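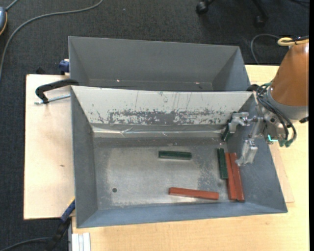 Green and red blocks in a grey metal bin, gripper at the right-hand side.

Projects > Clileck > Rally records > README

Files Notes Changes Contact

September, by Frøydis Wallin

Clileck rally records

Records of public rallies, marches, vigils and petition tables held for people jailed over their beliefs or their writing. 2,545 rows, one row per event. Started as Gøran Hedlund's own spreadsheet, then two of us tidied it, then it got out of hand.

What counts as an event

Anything outdoors or in a public hall, announced ahead of time, open to anyone. One person with a sign counts if they told somebody beforehand. Private prayer meetings, no. Online only, no. Marches that start in one place and end in another go under the starting place. Stolletden to Natness walk is the odd one out, it has a row at each end, please don't merge them, Gudrun wants both.

Columns

event_id: text, never reused
place: town name as printed on the notice
month: month only, we dropped the day column, see below
kind: march / rally / vigil / table / other
organizer: group name, or "private" for single people
claimed: crowd size according to the organizers
reported: crowd size according to a newspaper or the police
signatures: for petition tables, blank otherwise
languages: of the banners and speeches, comma separated
source: notice, leaflet, newspaper, or memory
notes: free text, messy

claimed and reported hardly ever match. Don't average them. The biggest gap is the spring rally in Eide, claimed 4,000, reported 100. Trygve Lunde was there and thinks both are wrong. We left both in.

Why no exact days

Early rows came from leaflets with the month and nothing else. Later on a few small groups asked us not to publish days, as relatives overseas had been visited after a vigil. So month for everybody. Exact days won't be given out, please stop emailing Maj-Britt about it.

Names

No names of people attending. Speakers' names taken out too, even where the paper printed them. Organizer is a group name only. If you spot a personal name in notes, tell us and we'll pull it the same day if we can.

Known problems

- blank signatures can mean zero or "didn't write it down". Sorry.
- winter is thin. Partly fewer events, partly Gøran was away
- rows with source = memory are shaky, filter them out for anything serious
- "centre" and "center" both turn up in organizer, same groups mostly
- Natness is over-represented, Gudrun Tangen lives there and goes to evrything
- 6 rows have a kind of "?" and will stay that way until somebody finds the leaflets
- languages column is guesswork before the second version

Format

Plain CSV, UTF-8, comma separated, quotes round the notes. Opens fine in a spreadsheet but watch the event_id column, it likes to turn ids into dates. Import as text.

Use

Free for research, teaching, local papers. Credit "Clileck rally records". Not for working out who was where. Please send back corrections, even small ones.

Changes this version

Added the Eide petition tables. Fixed the Stolletden duplicates (not the walk). Took out the colour coding, it didn't survive the export anyways. Still to do: the box of leaflets from Trygve, the neighbouring towns, a proper list of organizer names.

Contact

Frøydis Wallin for the file, Maj-Britt Holmgren for anything about removing a row. Evenings are best.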